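From: Danuta Szczepańska
To: scale-builders list
Date: April 18, 2020
Subject: Re: Zerurell flying boat - wing struts?

Aniela Wieczorek wrote:
> Has anyone started the 1/72 Zerurell boat yet? Mine came in
> February and I'm stuck on the struts. The sheet says 37 mm for
> the outer pair but they look short to me. Also, is the hull
> seam as bad as people say?

Hi Aniela, and yes, I'm on my second one already! What a lovely kit. The 37 is a misprint, I'm sure of it. I cut mine to 40 and the upper wing dropped right onto the pins, no filler at all.

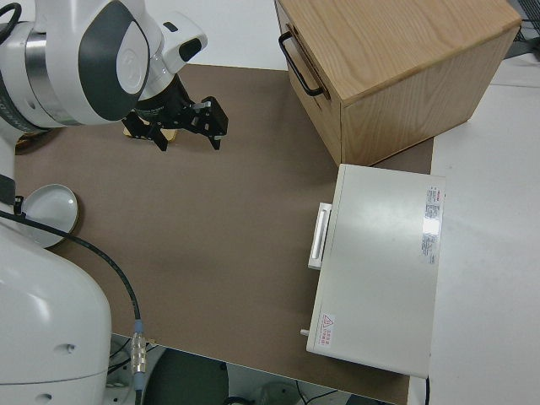 The hull seam is much better than its reputation. Tape the halves, run thin cement from the inside, leave it overnight and scrape. I used Flender putty at the step and nowhere else. Do the rigging before the engine goes on, though - I did it the other way the first time and said some words.

Oh, and the decals are gorgeous. The Durkidham mail scheme has 86 of them, lots of tiny stencils, and every one settled down over the rivets. I'm doing the Ostrowski survey boat next, number 948, with the yellow bow.

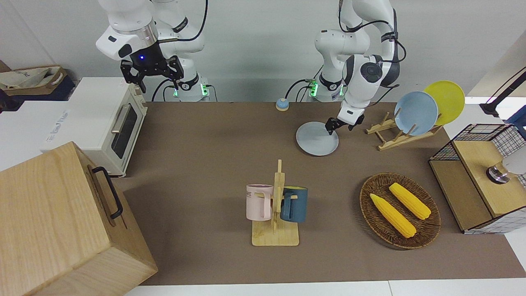
Two arms at the tabletop, one holding a plate by the rim

If you want my strut template, write me off list and I'll scan it tonight. Can't wait to see yours with the wings on!

Danuta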